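How to Plan Watches for a Short-Handed Offshore Passage
By Tegwen Price
3 Jul 2022

A watch schedule decides who is on deck, who is asleep and who cooks. On a crew of 2 it matters more than the sail plan, and it should be settled before you leave the dock. The method below is the one I used on the 615-mile leg from Kekum to Drindumness aboard Dridari, a 34-foot sloop. It works for any passage of three nights or more.

Step 1: Work out your time at sea
Divide the distance by the speed you expect to average, using a cautious figure. For us that was 615 miles at five knots, or 123 hours. Call it a little over five days. Add a day for headwinds and plan food, water and sleep for the longer number.

Step 2: Split the night first
Daytime takes care of itself. Start with the hours from 2000 to 0800 and divide them into three-hour watches:

2000 to 2300: Person A
2300 to 0200: Person B
0200 to 0500: Person A
0500 to 0800: Person B

Three hours is long enough for real sleep and short enough to stay alert in the cold. We tried four hours on an earlier trip and both of us were nodding off by the end of it.

Step 3: Leave the day loose
Between 0800 and 2000, run two six-hour blocks. The person who had the 0200 watch sleeps in the morning block, and the other takes the afternoon. Put one shared meal at the changeover. We ate at 1400 and used that half hour to look at the weather and agree on the next course.

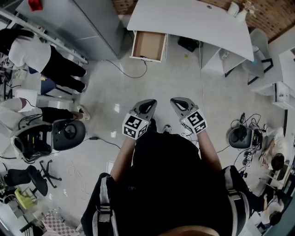
Step 4: Write down the rules for waking the other person
Tired people put off waking their partner, so fix the triggers in advance. Ours were:

Any ship with a closest approach under two miles
Wind above 22 knots for ten minutes
Any work forward of the mast
Any doubt about position

Tape the list next to the chart table. The off-watch sailor is never to complain about being called.

Step 5: Do the handover the same way every time
Wake your relief 15 minutes early. Give them time to dress, clip on their tether and drink something. Then go through course, wind, traffic, battery level and anything that has changed. The old watch stays in the cockpit until the new one can see properly in the dark — usually another ten minutes. Log the position before you go below.

Step 6: Set a timer on deck
A kitchen timer on a lanyard is enough. Set it for 12 minutes, and each time it goes off, stand up and look all the way around the horizon. Check the AIS after you look, not before.

Step 7: Practice it
Sail one full night close to home with the schedule running. You will find out whether the lee berth is usable, which lights are too bright and who can't sleep with the engine on. We moved the spare headlamp and changed berths after ours.

Adjusting for more crew
With three people, keep the three-hour watches and everyone gets six off. On the 1,143-mile passage planned for August, Van Acker joins us and we will run it that way, moving the start back an hour each day so the same person isn't always stuck with the watch before dawn. With four or more, pair a newer sailor with an experienced one and stagger the changes, so that one of the two on deck is always fresh.

If someone gets seasick, go to two-hour watches and drop the cooking until they can keep water down. Go back to the normal schedule at the next 2000 change.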